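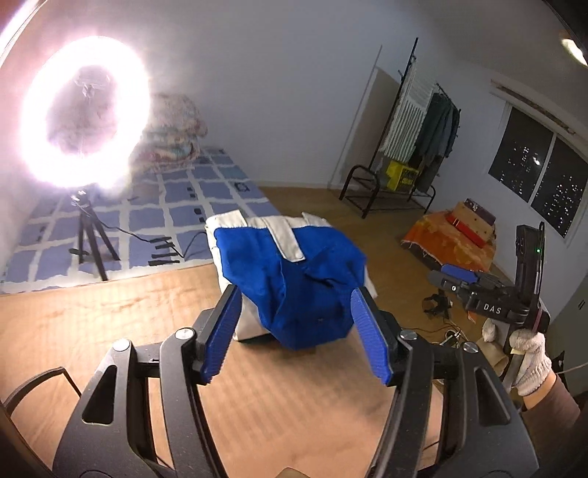 Blue and off-white bag on the table.

About Skaswood Sewing Room

Small sewing school, upstairs from the hardware store. Started by Rhonda Beaudoin in her dining room, moved out when the dining room stopped being a dining room. Sarla Sandhu came on that April and took over the beginner classes. Still has them.

What we teach: bags, hems, zippers, pillow covers, simple skirts. Mending on request. No quilting, sorry, we get asked alot. Try the guild at Prusik Hall.

Classes are six people max. Two hours, evenings mostly. Beginner course runs seven weeks and you leave with a tote, an apron and whatever else you got through. Kids 10 and up welcome if a grown up stays.

Machines are here, so is thread. Bring your own fabric or buy from the remnant shelf (cash only, prices on the pins). Left handed scissors in the drawer by the window, please put them back.

Who we are
Rhonda - patterns, alterations, bookings. Sewed costumes for the Konness Playhouse before this.
Sarla - beginners, kids, machine repairs. Will look at your old machine if you carry it up the stairs yourself.

Parking behind the building, not in front of Seo Cleaners, they will tow. Door sticks, push hard.

New schedule going up soon. Call or stop in, email gets answered evenutally.

Page updated Sep 19, 2019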